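Skillow repair bench – progress report to Danladi
23/07/2021
Prepared by: Slamet Latuheru
cc Sugeng Sumampouw

Sorry this is later than promised, writing it between sessions. Figures first then the rest.

Spend to date: 2,751 out of the first instalment. Mostly tools, the shelving, and the delivery charge from Jornholm which was more than quoted. Receipts are scanned and in the shared folder, one missing (the screwdriver bits), Sugeng is chasing it. Nothing spent yet from the travel line. I'd like to leave that where it is until we know whether the second venue is happening.

People: 30 places offered on the desktop course, all taken. Evening group filled first, the daytime one took longer. We've had a few swap between the two which makes the register a mess but does mean they keep coming. Waiting list is open again.

What we're teaching. The plan you agreed had the whole desktop done in one long unit. We've split it. First part is the outside of the case, getting the side off, what plugs in where at the back. Second part is drives. Third is memory and processor. Power supplies left to the end and done as a talk only, hands off, as per your note in the last review.

The split has helped. People were rushing to the memory because it's the satisfying bit, and then not knowing how to get a drive out. Now drives come first and have a session to themselves. The coloured parts help a lot here – blue for the handle and the release latch on the drive carrier, so I can say "the blue one" across the room and everybody is on the same page. Would like to carry that over to the written handouts, just a blue box next to each step where something has to be let go before it moves.

Practice boards. You asked whether the simplified ones are good enough. My view, yes for beginners. Socket, processor, slots for the memory, not much else to get lost in. Nobody is frightened of them. For the more confident ones it's too easy after a couple of goes and they want the real thing with all the fiddly connectors. Sugeng thinks we should keep the simple boards for the first half and then bring in scrapped machines from Plutska for the second half. I agree but it needs storage, see below.

Slots: memory cards go in with a clip at each end, and the usual mistake is pushing one end home and leaving the other up. We now get people to check both ends with a finger before they say done. Simple, works.

Cables. Still the weak spot. They get tugged, pushed about, put back any old how. Have added cable care to session one and will be stricter about it. Some money needed for spares, not a lot, will come out of consumables.

Things that went wrong
- lost 2 sessions when the building was shut, both rearranged for later in July
- handouts printed single sided by mistake, twice as much paper, still using them up
- the lamp order went to the wrong address, came in the end
- my error, told the daytime group the wrong start time and five people turned up early. Apologised, biscuits provided

Storage. We have the cupboard and thats it. Cases on their sides take up more room than you would think and we can't stack them with the lids off. If Plutska do send the scrap machines we need either the back shelves or a lockable cage. Quote for the cage to follow, please don't take this as a request yet.

Next period
Finish the drive sessions with both groups. Start memory and processor. Sugeng to rewrite the handout for session one, I'll do the parts list. End of unit check will be one person, one case, take out the drive and put it back, then the same with a memory card. No written test – we tried one on the last course and it only told us who was good at spelling.

Feedback forms are in but not typed up. Quick read through: people like the small groups, want longer sessions, want to be able to bring there own computer in. Last one I have said no to for now, insurance. Could you let me know if your policy would cover it?

Decisions needed from you
Ok to move the leftover printing money to consumables?
Ok to keep the simple boards for the first half of the next course too?
Date for your visit. Evenings are better, more going on.

Slamet
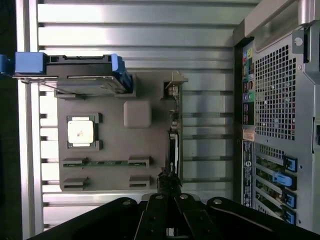
Desktop unit: case open on its side, drive carrier with the blue latch, practice board with green memory card fitted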